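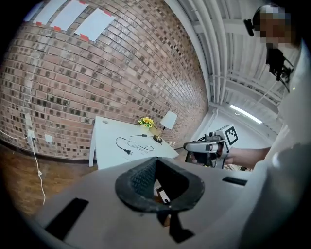
Chapter 4
Moisture in Solid Masonry Walls

4.1 Introduction

A solid brick wall has no cavity. Water that enters the outer face is held in the pores of the brick and mortar until it evaporates, and the depth it reaches depends on the length of the rain, the exposure of the site and the pore structure of both materials. Cavity walls were treated in Chapter 3. The present chapter deals with walls one brick thick or more, laid in lime or cement mortar, with or without plaster on the inner face.

Three sources of moisture are considered: driving rain, ground water rising through capillary action, and water vapour from the rooms inside. Leaks from gutters and pipes are left to Chapter 9, although in surveys they are often mistaken for rising damp.

4.2 Terms used

Moisture content is given by mass, as a percentage of the dry mass of the sample. Suction rate is the mass of water taken up by the bed face of a brick in one minute. The term "damp" has no fixed value and is avoided in the calculations.

4.3 The Bikberg wall survey

Much of the data in this chapter comes from the survey of terraced housing at Bikberg, carried out by Levchenko and Dovhaniuk. The survey covered 43 houses, all with solid external walls, and produced 388 drilled samples. Samples were taken at four heights above the floor, weighed on site, dried in an oven and weighed again. Sampling began in February, when the walls were expected to be near their wettest.

Readings from hand-held resistance meters were recorded at the same points. Agreement with the oven results was poor wherever salts were present in the plaster, and the meter readings are therefore not used in Tables 4.1 to 4.3.

A smaller set of walls at Drornislow, built of denser brick, is used for comparison in Section 4.6.

4.4 Capillary rise

Consider a vertical pore of radius r standing in free water.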